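The Last Appliance on the Counter

Every kitchen has one machine that survives the purges. The bread maker goes to the basement, the juicer goes to a cousin, the waffle iron is put on the curb with a note that says WORKS, and the rice cooker stays where it was, with a little starch on its rim and no opinion about any of it.

I bought mine at Abou Zeid, a housewares store with narrow aisles and a returns policy written on cardboard, in an August so hot that I'd sworn off the stove. It's an Ultadell with one switch. The salesman wanted me to look at the Prudness, which had 9 programs, one of them for cake. I've wondered ever since who is making cake in a rice cooker, and whether they are all right. The Ultadell cost a good deal less and weighed about as much as a cat.

In the years since, by a reckoning I did on the back of an envelope and don't intend to defend, it has made more than 2,000 pots of rice. A few were bad. Those were mine: too much water, a bag of brown treated like white, one memorable evening when I filled the cooker and left the inner pot in the dish rack. (You do that once. You then spend a weekend with a hair dryer and a great many paper towels.)

What the manuals bury on page 31, behind the warnings about bathtubs, is that the pot is the easy part. People fuss over the pot. They buy it special sponges. Meanwhile the lid goes unwashed from one New Year to the next, collecting a film the color of weak tea, and the rice starts to taste like a closed room. If your inner plate comes off, take it off. If it doesn't, a damp cloth and some patience will do, followed by an hour with the lid up. The steam valve wants a rinse as well, and so does the little cup at the back, if you have one, which you may be meeting now for the first time.

I'm told Stisteo sells a spray for this. I use dish soap.

Lid up, pot in, nothing cooking: 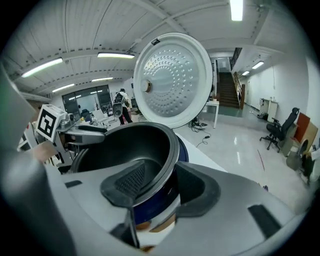
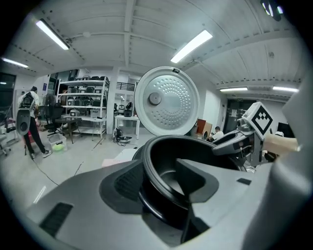 A reader wrote in after my last column on the subject to say that I had the whole business backward, that her mother's cooker had gone 144 months without anyone touching the valve and the rice was perfect to the end, and that people who wash things that often are usually avoiding a phone call. She added that the real crime was leaving it on warm overnight, and that she hoped I would have the decency to say so in print. I leave mine on warm overnight. The crust at the bottom is very good with an egg.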